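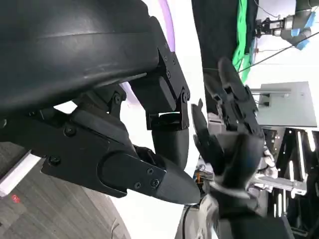
Workshop > Notebooks > Teleop > Two-hand tasks

Search notebook Enter a tag or entry no. Go

Entry 123
Nov 11, 2022

Continued teaching the handover task on the two-hand setup. All demos by remote control today, none by hand guiding. The long tapered finger and the jointed hand are run from separate controllers, and the lag between them is still the main problem.

Recorded 39 demos and kept all but four. Of the rejected ones, 2 were operator error (hand closed too early) and 2 lost sync with the wrist view.

Changed the approach. The jointed hand now holds still with fingers up and slightly spread, and the gripper does the moving. In the April runs both sides moved at once and the Trikeo logger could not line up the two streams. With one side parked the timestamps match well enough to train on.

Wrist view: the housing takes up a lot of the upper left. Operators steer by the fingertip and the far hand, so it can stay. Tilting the mount would bring in more of the palm but lose the tip -- left as is.

Cable at the base of the jointed hand needs watching when the wrist turns. Added a soft limit on rotation in the Brullent config. Do not raise it without checking slack first.

Open items:
- ask Misolitz for the newer controller firmware
- retighten finger plate screws before next session
- rerun the Spahić baseline on the new set -- old numbers used both hands moving and are not comparable

Contact the lab | Copyright 2022 Misolitz Workshop | Back to top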